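Praltska: 공유 작업실에서 만든 통 속 물건 집기 데이터

작업실 Ploreo 구석 작업대에서 로봇팔로 통 속 잡동사니를 집어 보며 모은 기록이에요. 코드랑 데이터 설명이랑 삽질 일지가 한 파일에 섞여 있으니 필요한 데만 골라 읽으셔도 됩니다!

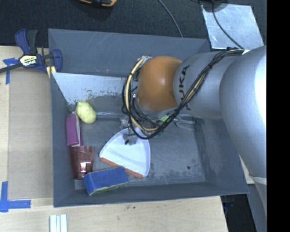
이게 뭔가요

회색 통에 생활용품을 넣어 두고, 로봇팔이 위에서 내려와 하나씩 집어 보게 한 시도들을 모은 데이터셋입니다. 한 번 내려와서 집고 올라오기까지를 한 시도로 쳤고, 지금 버전에는 2,786회가 들어 있어요. 성공한 것도 있고 허공만 꽉 쥐고 올라온 것도 있는데 둘 다 안 지웠습니다. 처음엔 실패한 걸 싹 지우면서 모았거든요. 그러다 나중에 학습을 돌려 보니 모델이 뭐든지 집힌다고 우기는 바람에, 앞부분을 통째로 버리고 다시 모았어요. (그때 버린 폴더 이름이 final이었습니다.)

작업실 회원들끼리 쓰려고 시작했고, 다른 데서 비슷한 걸 만드는 분들이 보여 달라고 하셔서 정리해 올립니다. 논문용으로 다듬은 물건은 아니에요. 이름은 저장소를 만들 때 아무 글자나 친 건데 정들어서 그냥 씁니다.

장비

팔은 KUKA 산업용이고, 손 쪽은 직접 만들었습니다. 손가락은 작업실 프린터로 뽑았고, 여닫는 건 Thampi라고 부르는 작은 제어 보드가 맡아요. Thampi도 우리가 납땜한 보드고 회로도는 hardware 폴더에 있습니다. 판매하는 제품이 아니니까 검색하지 마세요, 안 나옵니다!

케이블은 팔 바깥으로 묶어서 내렸습니다. 보기에는 좀 어수선한데 손을 자주 뜯었다 붙였다 하니까 밖에 있는 게 훨씬 편하더라고요. 대신 주황색 관절 둘레로 크게 돌아 내려가기 때문에 그 아래쪽 물건이 카메라에서 자주 가려집니다. 이건 데이터를 쓸 때 중요한 얘기라 아래 한계 항목에서 한 번 더 할게요.

통은 나무 작업대 위에 놓고 테두리를 바 클램프로 물렸습니다. 클램프 없이 하던 시절에는 팔이 벽면을 건드릴 때마다 통이 조금씩 밀려서, 저녁쯤 되면 좌표가 다 틀어져 있었어요. 따라 만드실 거면 클램프부터 사세요. 진심입니다. 통 안쪽은 긁힌 자국이랑 얼룩이 꽤 있는데 닦아서 없어지는 게 아니라서 그대로 두고 찍었습니다.

카메라는 고정이고 색 영상만 찍습니다. 깊이 카메라도 달아 봤는데 투명한 컵만 만나면 값이 엉망이 되길래 이번 버전에서는 뺐어요.

통에 들어가는 물건

물건 목록에는 19종이 올라 있습니다. 전부 한꺼번에 넣지는 않고 매번 섞어서 일부만 넣었어요. 목록 전체는 objects.csv를 보시면 되고, 여기에는 말이 많은 애들만 적어 둡니다.

레몬 모양 (lemon)
연한 노란색이고 울퉁불퉁해요. 처음 시험할 때는 무조건 이걸로 합니다. 손가락 간격이 조금 틀려도 어지간하면 집히거든요. 새 코드를 올린 날 레몬도 못 집으면 그냥 되돌립니다.

빨간 컵 (cup_red)
투명한 짙은 빨강 플라스틱 컵. 옆면이 각져 있어서 조명이 세게 맺히고, 그 밝은 점을 따라가느라 손이 엉뚱한 데로 내려가는 일이 많았습니다. 성공률로 줄을 세우면 늘 아래쪽이에요.

파란 스펀지 (sponge_blue)
잘 집히는데 잘 집힌 건지 판정하기가 어려워요. 눌리니까요. 손가락이 다 닫힌 것처럼 값이 나오는데 스펀지는 멀쩡히 달려 있는 경우가 있어서, 스펀지만 판정 기준을 따로 뒀습니다.

쓰레받기 (dustpan)
흰색 부채꼴이고 통 바닥을 꽤 차지합니다. 넓은 쪽을 노리면 거의 안 되고 좁은 쪽을 노려야 해요. 다른 물건 밑에 끼어 있을 때가 특히 골치인데, 저는 그런 장면이 제일 재밌어서 일부러 많이 넣었어요.

보라색 케이스 (case_purple)
길쭉한 케이스처럼 생긴 물건입니다. 벽에 딱 붙어 버리면 손가락 하나가 벽과의 틈에 들어갈 자리가 없어요. 벽에 붙은 시도는 near_wall 값이 1로 되어 있으니 걸러 쓰세요.

회색 가위 모양 (scissors_gray)
손잡이 고리가 두 개 있고, 색이 통 바닥이랑 비슷합니다. 사람이 봐도 놓쳐요. 라벨을 검수하다가 빠뜨린 게 제일 많았던 물건도 이거였고, 아직 남아 있을 수도 있습니다. 찾으시면 이슈로 꼭 알려 주세요!

폴더 구조

episodes 폴더에 시도별 기록이 번호 순서로 들어 있어요. 각 시도 안에는 이렇게 있습니다.

before.jpg 손이 내려가기 전 사진
video.mp4 시도 전체 영상
joints.csv 관절 각도와 시각
grip.csv 손가락 벌림 정도와 모터 전류
result.json 결과와 메모

hardware 폴더에는 손가락 모델 파일과 Thampi 회로도, scripts 폴더에는 재생하고 거르는 스크립트가 있습니다. 다 받으면 152GB가 넘으니까 노트북에 바로 받지 마시고, 먼저 sample 묶음으로 돌려 보세요. 저는 카페 와이파이로 받다가 포기한 적이 있어요.

result.json에 적힌 값

target 집으려던 물건 이름
success 들어 올린 채로 유지했으면 1, 아니면 0
held 손에 남은 물건 이름 (엉뚱한 걸 집은 경우가 여기 나옵니다)
near_wall 물건이 벽에 닿아 있으면 1
occluded 카메라에서 케이블이나 팔에 많이 가려졌으면 1
note 그날 손 가는 대로 쓴 메모

성공 기준은 이렇습니다. 통 테두리보다 높이 올라와서 7초 동안 안 떨어뜨리면 성공. 처음에는 더 짧게 잡았는데, 미끄러지면서 버티다가 막판에 툭 떨어지는 경우가 많아서 늘렸어요. 목표가 스펀지였는데 쓰레받기를 들고 올라왔다면 success는 0이고 held에 dustpan이 적힙니다. 이런 기록만 모아서 봐도 꽤 재미있습니다.

note 칸은 맞춤법도 엉망이고 혼잣말도 있어요. "아 또", "왜", "된다!!" 같은 게 섞여 있으니 텍스트로 학습시키실 분은 빼고 쓰시는 게 좋겠습니다.

돌려 보기

재생 도구는 Skevus라는 이름으로 따로 만들었고 scripts 안에 같이 넣어 두었습니다. 순서는 간단해요.

1. 파이썬 가상환경을 만들고 requirements.txt를 설치합니다.
2. sample 묶음의 압축을 저장소 맨 위에 풉니다.
3. python scripts/skevus_play.py --episode 0001 을 실행합니다.
4. 창이 뜨면 스페이스로 멈추고, 화살표로 한 장씩 넘깁니다.

창 아래쪽에 관절 각도랑 모터 전류 그래프가 같이 나와요. 뭔가 닿는 순간 전류가 확 튀는데 영상이랑 나란히 놓고 보면 감이 빨리 옵니다. 가려진 시도를 빼고 싶으면 --skip-occluded 를 붙이세요. 맥에서 한글이 네모로 나오는 문제는 알고 있고요, 설정 파일에서 글꼴 이름만 바꾸면 됩니다.

참고로 Skevus는 보기 전용이에요. 실제 팔에 명령을 보내는 코드는 저장소에 없습니다. 우리 작업대에 맞춰 놓은 높이 값이 그대로 들어 있어서 다른 데서 돌리면 바닥을 찍을 수 있거든요. 필요하신 분은 따로 연락 주시면 작업대 치수부터 같이 맞춰 봅시다.

어떻게 모았나

대부분 저녁에, 작업실 조용할 때 모았습니다. 물건을 섞어서 통에 붓고, 사진 찍고, 목표를 무작위로 뽑아서 내려보내고, 결과를 확인하고, 또 붓고. 목표 뽑기는 스크립트가 했지만 붓는 건 사람 손이라 버릇이 들어갔을 거예요. 제가 오른손잡이라 그런지 자꾸 왼쪽 벽에 물건이 몰립니다. 위치 분포를 그려 보고 저도 웃었어요.

10월에 모은 분량은 손가락 고무를 새로 갈고 찍은 거라 잘 미끄러지지 않습니다. 그 앞뒤를 섞어서 비교하면 물건 탓인지 고무 탓인지 헷갈리니까 result.json 옆에 있는 rubber.txt를 같이 확인해 주세요.

한계랑 알아 두실 점

통 하나, 작업대 하나, 카메라 하나로만 찍었습니다. 다른 통으로 바꾸면 성능이 뚝 떨어질 거예요. 우리도 흰색 통으로 잠깐 바꿔 봤다가 바로 겸손해졌습니다.

팔이 내려오면 케이블이 손 주변을 많이 가립니다. 집는 순간의 손가락 모양을 영상만으로 보려고 하면 답답하실 테니 grip.csv를 꼭 같이 쓰세요. 내려가기 전 상태가 궁금하면 before.jpg가 제일 깨끗합니다.

영상에는 통 바깥도 나옵니다. 클램프, 작업대에 붙인 파란 테이프, 뒤쪽에 놓인 공구 같은 것들이요. 물건 찾는 모델이 클램프를 물건으로 잡는 일이 잦아서, 통 안쪽만 남기는 마스크를 masks 폴더에 넣어 두었습니다. 마스크는 손으로 그린 거라 통 가장자리에서 조금 삐뚤어요.

라벨은 회원 둘이 나눠 달고 바꿔서 한 번 봤습니다. 의견이 갈린 시도는 note에 "애매"라고 적혀 있습니다.

안전

따라 만드실 분들께 이것만은 부탁드려요. 비상정지 버튼은 물건 붓는 사람 손이 닿는 데 두세요. 통에 손을 넣을 때는 팔 전원을 끄고요. 귀찮아도 매번 끕니다. 저희는 전원이 켜져 있으면 작업대 옆 등이 들어오게 해 놨는데, 만드는 데 한 시간도 안 걸렸고 제일 잘한 일 중 하나라고 생각해요.

사용 조건

공부나 취미, 연구에는 마음대로 쓰세요. 어디에 쓰셨는지 이슈에 한 줄 남겨 주시면 정말 좋아합니다. 손가락 모델 파일은 고쳐서 다시 올리셔도 되는데 Praltska에서 가져왔다고만 적어 주세요.

다음에 할 일

가려진 시도 라벨 다시 보기
가위 모양 빠진 라벨 찾기
케이블 정리 방식 바꿔 보기 (벌써 몇 번째 적는 건지 모르겠네요)
통 오른쪽에도 물건 골고루 붓기
Skevus 글꼴 문제 고치기
sample 묶음에 빨간 컵 실패 장면 더 넣기

질문은 이슈로 주시면 되고, 답은 보통 밤늦게 달립니다.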